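Talk notes, gutters and downspouts for homeowners. Roxana Onu, Girkano Exteriors. Thursday evening, Ivell library.

Start with who we are. Selamawit Gebreyes handles estimates, I run the crews. Handouts are by the door.

Most calls we get in September are overflow at a corner. Usually it is slope or a clogged outlet. Ask for a show of hands on who cleans their own.
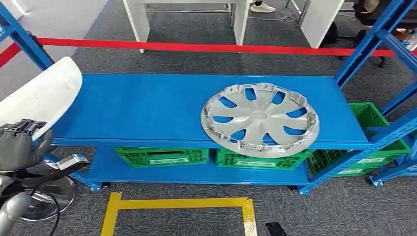 Page 4

Hangers next. Old spike-and-ferrule work pulls loose from the fascia. We replace it with hidden hangers and screws. Pass the sample around — warn them the cut end is sharp. 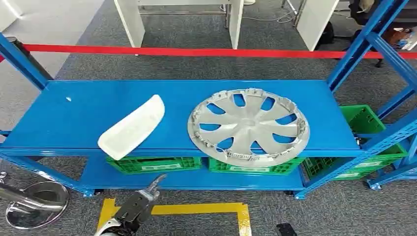

Silver wheel cover and white curved part on the top shelf

Guards. Mesh keeps leaves out but still needs brushing. On the Wasska Street job we covered 90 feet on the back and left the front open at the owner's request.

Downspouts. Carry water well clear of the foundation. Mention the Hadgu house, where the splash block was facing the wrong way.

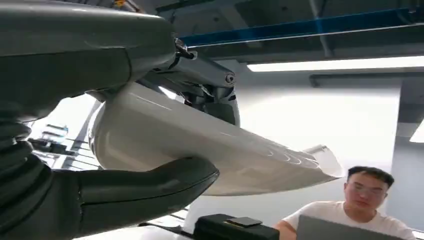
Close view: grey casing and metal joint, white curved object below

Prices only if asked. Estimates are free, and the deposit is 50 percent when the order goes in. Leave time for questions, then stack the chairs.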